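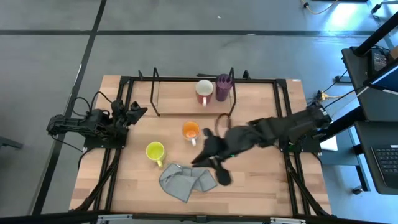 Brisix Office Kitchen Complaints, v4

A text dataset of 1236 notes left in, on and near a shared office kitchen. Collected from the fridge door, the dishwasher lid and the inside of the cupboard where people go to be angry in private.

What is in it

One CSV file, notes.csv. Each row is one note, typed up with its original spelling, capitals and underlining (marked with underscores). Columns:

note_id
text
location: fridge, sink, dishwasher, cupboard, other
tone: polite, strained, legal
reply_to: the note_id it answers, if any

"Legal" covers any note using the words "henceforth," "liable" or "per my previous note." The longest reply chain concerns a yogurt and is still open.

Splits

Train is everything except the 200 notes in test.csv. Reply chains are never divided between the two. An earlier version did divide them, and scores were wonderful.

Labels

Tone was labeled by two people from the Clavholm office, who had no stake in the yogurt. They disagreed most on "Thanks!!" and I settled those myself. Expect noise there.

Known problems

Names are replaced with PERSON, but 50 notes were signed with a drawing and the drawings are simply gone. Thursday is overrepresented, being fish day. Sarcasm isn't labeled. We tried, and the column came out as all ones.

Not suitable for

Judging how office workers write in general, or settling who took the good spoon.

License and contact

Free for any use with credit. Corrections to Mohammed-Awal Alhassan, by pull request. Please don't leave a note.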